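Wanted: someone who likes people, for our front desk and tea room

Hello! I'm Vratislav Lukáč and I run Lanura, a small guest house with a tea room on the ground floor, just up the lane from Paltanwood station. We've got 6 bedrooms, a garden that is mostly brambles, and a job going from March.

It's a mixed sort of job, so let me tell you how the days go. Mornings are breakfasts and checking people out (the walkers leave early, everyone else dawdles). After lunch the tea room gets busy and you'd be taking orders, clearing, chatting, and answering the phone when it rings, usually with both hands full. I do the cooking myself and I'm fussy about it, so you won't be asked to bake unless you're dying to!

You don't need hotel experience. My last two starters came from a shoe shop and a dentist's reception, and both were brilliant. I'd much rather have somebody who remembers that the lady by the window wants her milk on the side.

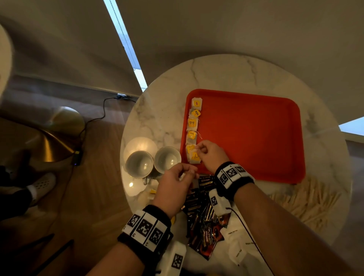
Now, the hours. It's four days a week, including one weekend day, and we swap those between us so the same person isn't always stuck with Sunday. Pay is 720 a fortnight before tax, tips shared out equally on top, and you get your lunch. There's a small room in the attic if you need to live in — sloping ceiling, lovely view, terrible for tall people. Tell me if you'd want it and we'll talk about rent.

You'll have to be all right with stairs and with dogs, as guests bring them. A bit of German or Slovak would be handy but I can manage those calls on my own. The booking system is called Netwood and it takes an afternoon to learn, maybe two if you're like me.

To apply, write me a letter or an email, a page is plenty, and say which days you can't do. No CV needed. Or drop in after four, when it's quieter, and ask for me in the kitchen. I'll be seeing people in pairs for a trial shift, paid, 2 hours each.

Vratislav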